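Sastarik Table Cleanup Demonstration Set

Product line: Pemdale recording packages
Page updated Mar 8, 2022

The Table Cleanup set is a package of recorded examples for teams training a robot arm to clear a work surface. Each example starts with a reset table, an open bin and a few pieces of everyday litter. The standard layout uses bottles, caps and tissues - soft items are included in every layout.
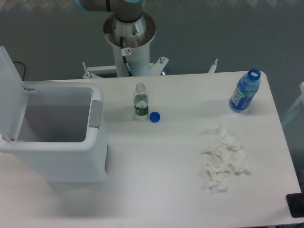

Standard layout, bin on the left, arm base at the far side of the table.

What you get
Head-view video for every example
Arm joint positions, time-matched to the video
A written task label and a start and end mark
20 layouts, with 13 repeats of each

Between repeats the operator puts the items back by hand and shifts them slightly. Small changes in position are wanted, so please do not tape or mark the table if you record your own additions. 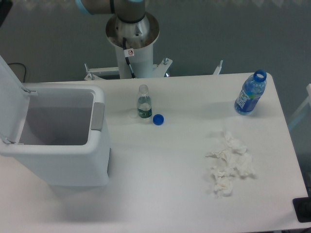 Failed attempts are kept and labeled as such. They can be left out at download with the Farah filter tool, and most buyers keep them for the first training run.

Options
Lellska add-on: 3 extra bin positions
Second operator: adds about 2 weeks to delivery
Custom items: send us a parts list before ordering

Files ship on a drive or by download. Layouts recorded before August use the older label format; a converter is included.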